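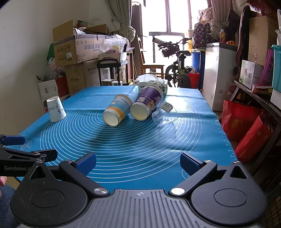
I have been baking sourdough for three winters now and I still can't get an even crumb out of the oven in this house. People who visit ask why I don't buy a proper stone or a steel. I had a stone, and it cracked in June. Most of what I've learned has come down to smaller things, like shaping the loaf to the same width each time. A mat printed with rings helps with that, the blue sort with thin white circles and a ruler down the side. I used to eyeball it and would finish up with one loaf the size of a dinner plate and another like a brick. Now I pat the dough out until it meets a ring and stop there. The fold lines across a mat like that don't matter much. Dough doesn't care.

The flour has mattered more. When we moved to Parton I lost the mill I'd been buying from, and for a few months I used supermarket bread flour, which made perfectly good bread that tasted of very little. Nosipho Mthembu at the Saturday-type market (it moves around the calendar, I've given up predicting it) put me on to the wholemeal from Clornska. It drinks a lot more water. My first loaf with it was a puck. I added 30 grams of water to the second and it was better, and 40 to the third, and I've left it there.

My starter is the one Floor Dijkstra gave me before she went back home. It lives in a jam jar at the back of the fridge and gets fed when I remember. I've left it for up to 6 weeks with nothing but a layer of grey liquid on top to show for it. I pour the liquid off, feed it twice, and it's fine by the next evening. I know some people keep theirs on a schedule with a spreadsheet. I tried that in the first winter and threw out more flour than I baked.

What changed since last year

I stopped kneading. I do a set of folds every half hour while I'm pottering about and that's all it gets. If I miss one it doesn't seem to hurt. In July the kitchen is cold enough that the whole thing takes from breakfast until well after dark, so I've started mixing before bed and folding in the morning instead.

I also stopped opening the oven door to look. This was harder than it sounds. The window in the door is brown with old fat and I can't see anything through it, so I would crack it open at the halfway point and lose all the heat. Now I set the timer on the stove and go and hang the washing out.

The oven itself is a Van der Merwe that came with the house. It runs hot at the back left corner. I turn the pot around when I take the lid off, and the loaf still comes out darker on one side. Thabiso Molefe had a look at the thermostat in autumn and told me the part would cost more than the oven was worth, so we left it alone and he took home a loaf.
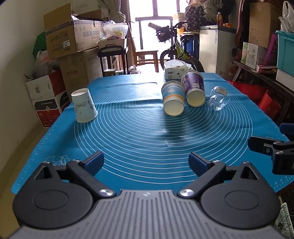 Things I've given up on

Baguettes. I made them every weekend for a couple of months and they were all pale. I don't have the steam for it.

Fancy scoring. I do one long cut, off to the side, with a razor blade on a stick. The wheat patterns you see online are lovely and mine looked like a cat had been at them.

Rice flour in the basket. I know everyone says to use it. I ran out and used semolina, and semolina works well enough that I haven't bought any more of the other.

For September

The weather should be warming up by then and I'll have to pull the timings back. Last spring I didn't, and I had a week of flat, sour loaves that went to the chooks. I've written the overnight temperature on the side of the fridge this year so I've got something to compare with.

I want to have another go at a rye. Kgomotso Le Roux has lent me a long tin with a lid and a recipe on the back of an envelope, which says "bake until done" and nothing else about the oven. I'll put up how it goes, probably with the crumb photo whichever way it turns out.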